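News and Media | Ages 8 to 11
2 min read

Who checks a news story?

Some websites say every story is "checked". Checked by whom? It's a fair thing to ask.

Last July the Zorosberg news site said 400 children had become ill after eating school lunches. Scary! But the reporter, Wian Jacobs, had been told that number by one parent. The school said 12.

A careful reporter asks more than one person and tells you who they were. If a story only says "experts believe", be a bit suspicious. Which experts?
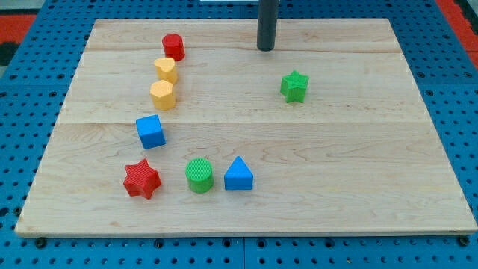 Big headlines need the same treatment. "Town in panic" might mean two cross people outside a shop. Read to the end before you tell your friends, and see if another paper says the same.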